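Ticket 300 — Tri de courses, la main droite hésite devant la canette
Projet : Trarnel, module « ranger les courses »
Ouvert par : Chiharu Nagano
Assigné à : Kwadwo Odoi
En copie : Shanti Vashisht, Florante Mangubat
Statut : en cours
Priorité : moyenne (haute si on demande à Florante)

Message d'ouverture, 04/12/2019

Salut tout le monde,

J'ouvre un ticket tout neuf, l'ancien était devenu un fil de discussion sur le café. Je reprends donc du début pour Kwadwo, qui n'a pas suivi les épisodes précédents.

On est toujours sur la tâche de rangement en simulation : les deux bras doivent vider la planche et mettre ce qu'il y a dessus dans le carton. Dit comme ça, c'est le boulot que ma fille fait en râlant quand je rentre du marché. Sauf que ma fille met deux minutes, et que chez nous, sur 60 essais lancés cette nuit, la main droite a refermé les doigts sur la canette 5 fois. Les autres fois, elle arrive tout près, elle s'arrête, elle attend, et la tâche finit en dépassement de délai. Pas de crash, pas de message rouge, rien. Le journal dit juste « cible atteinte, prise non confirmée » en boucle, et moi je regarde ça avec mon sandwich.

Ce que j'ai déjà essayé avant de venir vous embêter :

Redémarrage complet du simulateur (oui, Kwadwo, aussi le service Multgate, je te vois venir). Aucun changement.

Retour à la configuration de juin. Là c'est pire, la main droite ne s'approche même plus.

Délai de prise passé à 300 secondes, juste pour voir. Eh bien on voit : elle attend plus longtemps.

Masse de la canette divisée par deux. Aucun effet, ce qui me paraît logique vu qu'elle ne la soulève jamais, mais il était tard.

Je vous mets l'état au moment où ça se fige, c'est le cas typique. La main gauche est tournée vers le carton, doigts serrés, et la droite est à côté de la canette avec le pouce presque dessus et les autres doigts en l'air. C'est cette position des doigts qui me chiffonne.
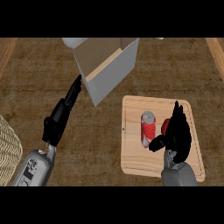
Réponse de Kwadwo Odoi

Merci pour le récap, ça m'évite de relire le café !

Ma première idée, c'était un problème de perception. On a du rouge à côté du rouge, la canette et le petit truc rond (la pomme, si le modèle chargé est bien celui que je crois), et la main en cache une bonne partie. Si l'estimateur colle les deux ensemble, il croit avoir affaire à un objet beaucoup trop large et il refuse de fermer. J'ai vérifié chez moi en remplaçant la texture de la canette par du bleu : même blocage. Donc j'abandonne cette piste, avec un peu de regret, elle était jolie.

Deuxième idée, les doigts. Dans la pose que tu montres, le pouce fait son travail et les autres sont levés, écartés, comme si on demandait au serveur d'apporter l'addition. Pour moi la séquence d'approche est lue à moitié : le pouce prend la consigne de prise latérale et les autres gardent celle de la préparation. Est-ce que tu peux m'envoyer la sortie du contrôleur, juste pour la main droite ?

Réponse de Chiharu Nagano

Envoyée sur le partage. Et tu as l'air d'avoir raison ! Il y a 3 lignes d'avertissement que je n'avais jamais regardées, noyées au milieu du reste : « synergie inconnue, valeur précédente conservée ». Elles arrivent pile à la fin de l'approche. La main gauche ne les a pas.

Réponse de Shanti Vashisht

Je passe une tête, c'est peut-être moi. En renommant les préréglages de prise pour la démo Figueiredo, j'ai changé « cylindre_côté » en « cylindre_lateral » dans le fichier commun. Le fichier de la main gauche a été régénéré dans la foulée, mais pour la droite je n'en mettrais pas la mienne au feu. Je regarde après ma réunion.

Réponse de Florante Mangubat

Question bête de celui qui doit parler aux clients : Mitsuko Nishimura, de chez Nulluline, me demande si on peut lui annoncer que la machine range les courses toute seule. Je réponds quoi ?

Réponse de Chiharu Nagano

Réponds-lui que non, pas encore, et s'il te plaît n'ajoute pas « mais presque » !

Je m'explique, tant pis si c'est long. Ici on a une table bien dégagée entre les bras, un carton déjà ouvert, une canette debout sur une planche à découper. C'est le rangement le plus gentil du monde, et un nom de fichier mal recopié suffit peut-être à tout bloquer. Dans une vraie cuisine il y a le sac qui s'affaisse, la bouteille qui colle, le chat. Je crois sincèrement que ces mains finiront par faire des corvées utiles — plutôt en atelier d'abord, pour du tri de pièces toujours pareilles — mais je ne veux pas qu'on vende le carton de Noël avant d'avoir attrapé un soda.

Réponse de Shanti Vashisht

Confirmé, c'est moi. Le fichier de la main droite pointait encore sur l'ancien nom. Corrigé et poussé sur la branche de test. J'ai aussi transformé l'avertissement en erreur bloquante, comme ça la prochaine fois on aura notre message rouge. Désolée pour ta nuit, Chiharu, je te dois un sandwich.

Réponse de Chiharu Nagano

Relancé sur la branche de Shanti, mêmes réglages, délai remis à la valeur normale. Les doigts descendent, la prise est confirmée dans environ 60 % des essais. C'est le jour et la nuit ! Par contre, nouveau souci : quand elle emporte la canette vers le carton, elle accroche parfois la main gauche, qui reste plantée devant comme un portier. Kwadwo, tu préfères que j'ouvre un autre ticket ou on continue ici ?

Réponse de Kwadwo Odoi

Autre ticket, par pitié. Mets-y la sortie des deux contrôleurs et l'heure de la collision dans le journal. Je laisse celui-ci ouvert le temps de fusionner la branche.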